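Ticket 179: Gripper misses thin, flat items during table clearing

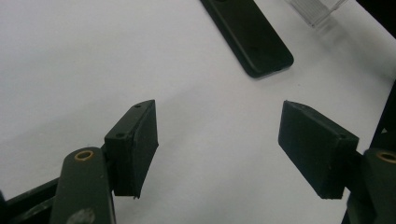 Finger pads open over the white tabletop, with the black plate farther back.

Status: Closed, with one item carried forward
Product: Zoveo hand-held gripper, used with the Clistov task planner
Site: Borudell, household chores trial
Opened by: Selamawit Berhe
Assigned to: Kedir Bogale
Date opened: Nov 26, 2023

Summary of the problem

The site reports that the gripper does not reliably pick up thin items lying flat on a smooth table. Cups, boxes and folded cloths are handled within the limits agreed in March. Flat items are not. In the most recent series, 69 of 116 attempts on flat items ended without a secure hold. The site asks whether the fault lies in the hardware, the planner or the choice of task.

Steps already taken by the site

The pads were wiped and the arm fasteners were tightened. The planner was restarted and the table height was entered again. The result did not change.

Log

Entry 1, K. Bogale
Request received and accepted. Please confirm whether the pads are the original set and whether any have been trimmed or replaced. Please also state the approach angle used for flat items.

Entry 2, S. Berhe
The pads are the original set. They have not been trimmed. The approach is straight down, with the same settings used for boxes.

Entry 3, K. Bogale
Thank you. The picture attached to the ticket shows wear at the lower edges of both pads. The left pad comes to a small ragged point at its lower corner and the lower edge of the right pad is slightly frayed. On a tall object this has little effect, as contact is made on the broad inner face. A flat item is held by the lowest part of the pad only. Please fit a new pair from the spares kit and repeat the test before any planner settings are changed.

Entry 4, S. Berhe
New pads fitted. Fewer items slipped after first contact. However, the pads still came down on top of the item in many cases, or pushed it along the table. An item close to the table edge can be lifted by hand guidance if it is first moved so that it overhangs. Staff do this without being told to. The planner does not attempt it.

Entry 5, K. Bogale
This agrees with our reading. Two separate causes are present. Pad wear accounts for the slipping. The remaining failures come from the approach: two thick, blunt pads cannot get under an item that lies flush with the surface. The slide-to-edge method is available in the planner but is turned off by default. Instructions for turning it on have been sent to the site. It must not be used with glass or with open containers of liquid.

Entry 6, S. Berhe
Slide-to-edge turned on. A second series of 121 attempts was completed. Most flat items were lifted, but each pick now takes around twice as long, and a person must keep the table edge clear. For the purposes of the trial, we cannot record table clearing as an unattended chore.

Entry 7, K. Bogale
Noted. We agree with that classification. The trial form should list table clearing as "assisted" for flat items and "unattended" for boxes and cloths. Cups remain under their existing entry.

Resolution

Worn pads replaced. Slide-to-edge method turned on at this site only. Pad edges are to be checked at the start of each working week and the pads changed when the lower edge is no longer straight.

Carried forward

A thinner pad for flat items has been requested under the Iyengar parts list. No delivery date has been given. The site will continue to clear flat items by hand until the new part has been tested.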